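Ticket 3078
Product: Jurkel hand-held gripper, two-finger, soft pads
Reported by: Lovely Sebastian
Assigned to: Gerardo Dumlao
Priority: raised from normal to high
Status: closed, one follow-up open

Summary: Fingers close without the trigger being pressed. Operator's glove pinched.

Lovely Sebastian wrote:

The gripper closed by itself twice this morning. The first time I was between picks with my finger off the trigger, and the fingers came together and opened again. I put it down to me brushing the trigger. The second time I was reaching in with my left hand to turn a mug so the handle faced out, and the pads closed on the end of my glove. No injury. I pulled free without trouble, but it held on for longer than I liked.

Firmware is whatever was on it when it came back from service in April. The battery was at 80 percent. I had not dropped it or changed anything. The Dollau base station was on the shelf behind me and showed a normal connection both times.

I have switched it off and taken the battery out. Do you want it sent over, or is there something I should try first?

Gerardo Dumlao wrote:

Thanks, and good call on the battery. Please leave it out for now. I have moved this to high because of the glove.

A few questions before we ship anything:

Does the status light change color when it closes by itself, or stay the same?
Is the force setting on low or standard?
Were you using the wrist strap?
Which way was the tool pointing, flat or angled down?

Also please send one picture from the tool's own camera with the fingers open, taken at the table where you work. I want to see how far they open at rest.

Lovely Sebastian wrote:

Light stayed the same, both times. Force is on standard. Yes to the strap. The tool was flat the first time and tilted down a bit the second time, because I was holding it over the table while I reached under.

Picture below. I put the battery in for that only, kept my free hand behind my back, and took it out again.
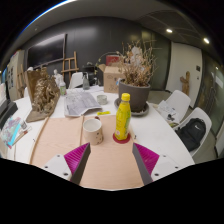 Gerardo Dumlao wrote:

Spontaneous closing on this model comes from one of two places: the trigger sensor in the handle, or the finger position sensor sending a bad value, which the controller answers with a homing move. A homing move is a full close followed by a full open. Your first event sounds like one of those. In the picture the fingers are standing in an open V with both magenta pads clear of each other, so the tool can at least reach and hold an open position. I can't tell from a still whether the position reading agrees with it, so I need the log.

To pull the log: hold the tool clamped or laid on its side with nothing between the fingers, put the battery in, connect the cable to the port under the handle, and choose Export in the desktop app. Pick the full log. The short one leaves out sensor values. Take the battery out before you unplug the cable.

Please don't do any more picks with it until we have an answer.

Lovely Sebastian wrote:

Log attached. The export failed the first time with "device busy" and worked on the second try. While it was plugged in and lying on its side, it closed and opened again with no one touching it. I was standing back from the table.

One more thing I noticed. When I bend the cable that goes from the handle to the finger block, there is a spot near the strain relief that feels softer than the rest.

Gerardo Dumlao wrote:

That third one is useful, thank you. It is in the log.

What I see: the trigger value is flat at zero for all three events, so the trigger is out of it. The left finger position drops to zero for 2 samples and then comes back. The right finger never moves off its true value. Each time the left one drops, the controller flags a lost position and starts homing. That matches your soft spot. The left sensor wire runs on the outside of the bend at the strain relief and is the first to go when the inner strands break.

There are also short dropouts of a single sample, 9 of them, that did not start a homing move. The controller ignores one bad sample and acts on two in a row. So the fault has been there longer than your reports.

I'm adding Rezaul Sultana from hardware.

Rezaul Sultana wrote:

Agree with Gerardo on the cable. We have seen this wear on tools that are stored with the cable folded back along the handle. Lovely, how is yours put away at the end of the day?

The cable is one part. The other part is that the tool should not home by itself at standard force with a hand nearby. That is a firmware matter and I have passed it to Kedir.

Lovely Sebastian wrote:

It goes in the Provitz case, in the foam slot, cable folded back along the handle. That is the only way the lid shuts.

Kedir Lemma wrote:

Firmware side. Confirmed on our bench tool by pulling the left sensor wire for two samples. It homes right away at whatever force is set. The check for "finger lost position" was written for power-up, when no one should be holding the tool, and it was left active during use.

Changes in the test build:

Lost position during use now stops the motor and turns the status light red.
Homing after a fault needs a full trigger press and release.
Homing always runs at low force.

It does not fix the cable. With a bad cable the tool will simply stop more often.

Gerardo Dumlao wrote:

Lovely, plan is as follows. A replacement cable and a new strain relief go out to you today, with the test build to install after the cable is in. Remove the battery before you open the handle. There are screws on each side, and the lower one on the left is shorter than the others – please put it back in the same hole.

After the swap, leave the tool clamped with the fingers open for an hour, bend the cable gently by hand at the strain relief a few times while keeping clear of the fingers, and send me the full log again.

Lovely Sebastian wrote:

Cable and strain relief fitted on Friday, test build installed. Clamped for an hour. No movement. Light stayed normal. Log attached.

I cut a channel in the foam so the cable lies out straight now. The lid still needs a push.

Gerardo Dumlao wrote:

Log is clean. No dropouts on either finger, including while you were bending the cable. You can go back to normal work with it. Keep the test build until the release version shows up in the app, and please mail the old cable back in the bag provided. Rezaul wants to cut it open.

If the light turns red during use, set the tool down with the fingers facing away from you, take the battery out, and reopen this ticket.

Closing note: Cause was broken strands in the left finger sensor wire at the strain relief, plus a homing routine that was active during use. Cable replaced. Firmware change waiting for release, owner Kedir Lemma. Follow-up open with Provitz on the foam slot, owner Rezaul Sultana.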